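Hanna Zinchenko
October 5, 2018

Thread on the stale camera fault we had in August on the two-arm microphone cell at Halliditz. A few people at Daltitz have asked for it in one place.

Short version: one arm kept moving on an old camera picture and pushed a microphone stand over. No one was hurt. The fault had been in the cell for weeks before that.

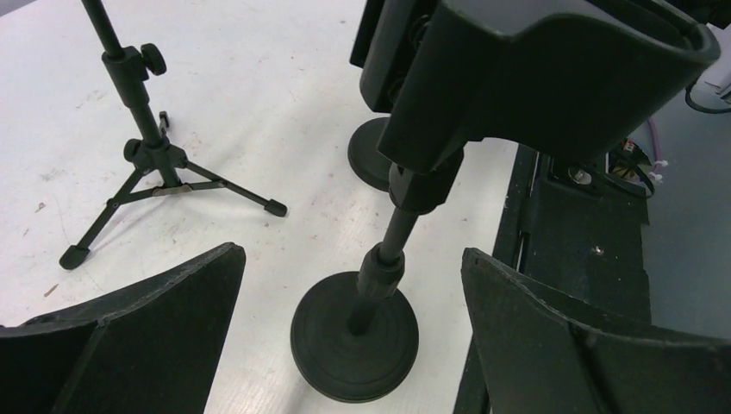
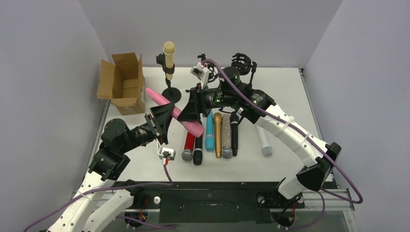

The microphone cell at Halliditz, white table.

5 min read · 897 words

The job is sorting returned hire kit. Handheld microphones, stands and holders come back mixed up. The arms pick things up one at a time and move them to where they belong, and an operator checks the result before it goes back on the shelf.

Both arms have a camera at the gripper. Each camera has its own purple cable back along the arm. The cable matters, so keep it in mind.

We were on a 1,000 cycle acceptance run for Workstead, who own the cell. A cycle is one pick and one place, either arm.

Cycle 161, left arm. It went out for a handheld, stopped short of it, closed on nothing, then carried on to the drop position as if it was holding something.

That happens. A missed grip gets logged and retried. The retry did the same thing, same path, same empty close. That doesn't happen, or not to the millimetre.

On the second retry the arm took a different line towards the back of the table and met a microphone stand. It didn't hit it hard. It leaned on it until the stand went over.

Rostyslav Pavliuk was operating. He pressed the stop as the stand started to tip. Both arms held position. The stand lay against the box and nothing was broken.

First wrong idea (mine): calibration. Black stand, black holder, black gripper fingers, a shiny white table. We've had trouble before with black parts hiding each other from the gripper view. I spent a day on that.

Calibration was fine. I checked it three times and it was fine three times.

Second wrong idea: the force limit. The arm should stop when it meets something it didn't expect. The limit was set and working, but it was set for a heavy object bolted down. A stand on a round base will slide or tip well before you reach that number. So the limit never tripped. It was a real problem, just a separate one. More on it further down.

What Rostyslav noticed was in the saved pictures. The left gripper camera showed the same picture for the whole of both retries. Identical, down to the noise. The arm was moving and the picture wasn't.

So the arm had been working from where things were before it set off. Everything it did after that made sense if you believed the picture.

Why no alarm? The software had a check for a lost camera. It asked "do I have a picture from this camera?" and the answer was yes. The driver kept the last good one and handed it over every time it was asked, with a new time stamp put on as it left.

The time stamp is the part I'm cross about. The check for old pictures was there too, limit 70 ms. It was comparing the time the picture was handed over, so it passed every time. It could never have failed.

The driver came from Berchtold with the cameras. To be fair to them, keeping the last picture is in their notes as the default and you can turn it off. We hadn't read that page. I include myself.

Now the cable. The camera did drop out for real, and the cause was the left cable. When the wrist turned a long way round the plug was pulled sideways and the link went. It came back when the wrist turned the other way.

You couldn't see it by looking. The plug was seated, the cable looked fine and there was slack in the loop. The slack was in the wrong part of it. Rostyslav found it by holding the plug between two fingers and having me jog the wrist slowly.

We went back through the older logs for repeated pictures. There were plenty. Most lasted a moment and the arm got away with it, as the things on the table hadn't moved. We had written those up as missed grips and blamed the glossy tabletop.

What we changed --

The driver no longer keeps the last picture. No picture means no picture.

The time stamp is set when the picture is taken. The 70 ms limit stays as it was.

If two pictures in a row are identical while the arm is moving, both arms stop. Crude, but it would have caught this one on its own.

The left cable has a tie close to the wrist so the plug takes no side load. We turned the wrist end to end for an afternoon with no drop.

The force limit is lower over the table and there is a second, lower one near anything standing up. It does cost some speed. Workstead agreed to that in writing.

A second missed grip in the same place now stops the cell and asks for the operator. The old setting allowed three.

We also unplugged each camera by hand, mid-move, as a test. Both arms stopped. We hadn't done that test at commissioning and should have. It takes a few minutes.

The acceptance run was started again from zero and finished. There were missed grips in it, all of them ordinary ones, and the logs show no repeated pictures.

If you have the same cameras at Daltitz, look at the driver setting first, then where your time stamp comes from. You can do both without touching the arm.

Still open: the right arm. Its cable is tied and has never dropped, but it swings out wide at the table edge and I don't much like it. Rostyslav wants to reroute it at the next service. I'll add to this thread when that's done.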